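PRESS RELEASE: for use from Thursday

Flatthorpe shared workshop shows off Zisard, the two-armed tin sorter we built ourselves

Hello from Flatthorpe! We're the build group at the shared workshop, I'm the one who got landed with writing this, and I'm very pleased to say that Zisard is ready to meet people. Zisard is a pair of robot arms that picks food tins off a table and puts them where they belong. It was put together in evenings and weekends by people who mostly came in to mend bikes and got distracted.

The idea came out of the food cupboard we help stock every November. Last year 682 tins came through the door in one go, and we sorted the lot by hand, on our knees, until well past ten at night. Somebody said a machine ought to do this. I said I'd have a go (I had no idea what I was agreeing to) and the first drawings were done before the kettle had boiled.

We set ourselves a budget of 700 pounds for the parts we couldn't scrounge, and we kept to it, just. The biggest chunk went on the motors for the shoulders. The control box runs on Pimero, a little program two of us wrote from scratch, and the finger pads were cut by Pathak, the rubber shop on the corner, who charged us next to nothing and still pop in to see how their pads are doing. 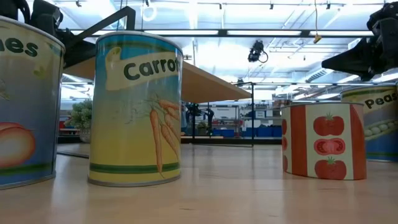 Tins sound easy, and they are not! A tall thin one tips if you nudge it near the top, a short wide one needs the fingers opened much further, and a shiny rim can throw the grip off completely. We spent most of the spring on carrots and tomatoes alone. Peas came next, and I never want to see another tin of peas as long as I live.

The other headache was getting two arms to share one table. For weeks they both went for the same tin and locked fingers over it, and one of us had to hit the stop button and untangle them. Now Pimero makes each arm claim its tin before it moves, and the other one waits its turn. It's slow, I'll admit that, but we've logged 300 clean picks in a row and I did a small dance by the lathe.

Our next target is 1,000 picks without a drop. After that we want to try packets and jars, though jars make me nervous and will be starting out empty.

We're opening the doors on Thursday from six in the evening so you can watch Zisard at work, ask us anything you like and have a go at the controls yourself. Bring a tin if you can, any sort, and it'll go to the food cupboard afterwards. Entry is free and children are welcome with a grown-up. The drawings and the Pimero code will be on a table by the door for anyone who fancies building their own.

Press are welcome from five. Please ring the workshop bell twice, it sticks.

ENDS

Comments (4)

tinlid
Will it cope with dented ones? Half of what we get given is dented.

Flatthorpe build group
Small dents yes, big dents no. Bring us a bad one and we'll try it!

marrowfat
Justice for peas.

oldbench
Is the code for the turn taking bit in with the rest? Mine keep crashing into each other. Can't make Thursday but could come by at the weekend.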